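Mudlow Community Hall: Summer Notes
July 26, 2025

The table tennis ladder, or what is left of it

The summer ladder has reached the stage where everyone has stopped pretending it is for fun. We started in May with 20 names on the sheet and a cheerful note at the top about all abilities being welcome. The note has since been covered by a revised version of the rules, which now runs to three pages, one of them entirely on the subject of serving.

For those who skipped those pages: the ball sits on an open palm, goes up at least six inches, and gets hit on the way down. It does not leave your fist at speed while you are still asking your opponent how their mother is. Several of us learned the game in basements and garages where this was considered good manners. Those days are over, at least on Tuesdays. 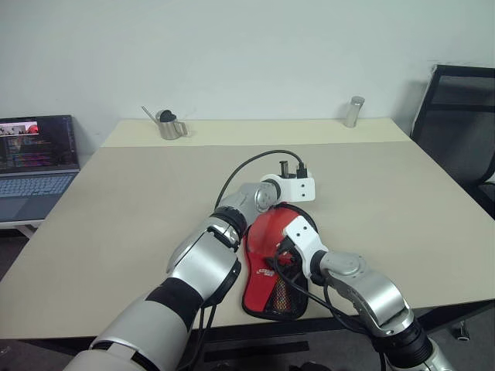
The other sore point is challenges. You may challenge anyone up to two places above you, and they have a week to play you or give up the spot. A sore back is a fair excuse once. A sore back that clears up whenever someone from the bottom half signs the sheet is something else, and the rest of the ladder has begun keeping track.

Grurnstead, meanwhile, have asked for a rematch. Readers may recall that our last visit there ended with a narrow loss, played under a ceiling so low that any decent lob came straight back down with plaster on it. They have been told we would be delighted to host. Our ceiling is very high, our floor has a slope known mainly to residents, and we intend to be gracious about both. Teams of six, best of five games, sandwiches after. Grurnstead are bringing the sandwiches, which was the only condition we insisted on.

A word about equipment. The club paddles live in the cupboard by the kitchen, and they would like to be returned to it. If the rubber is peeling, please leave the paddle on the shelf with a note. Do not glue it yourself. Last year's attempt is still in service as a doorstop. A damp sponge and a minute's drying will revive most tired rubber, and it costs a good deal less than the new paddle you have been looking at online and plan to blame for your backhand. 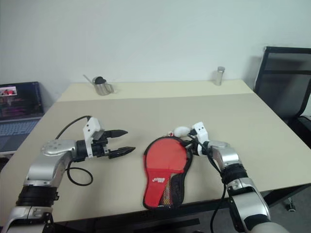
A red paddle.

Balls are another matter. We buy them by the box and they go under the radiator by the handful. Anyone with long arms and low standards about dust is invited to stay behind after the next session.

Ladder nights carry on through the summer, doors at the usual time. New players start at the bottom, where the company is better anyway.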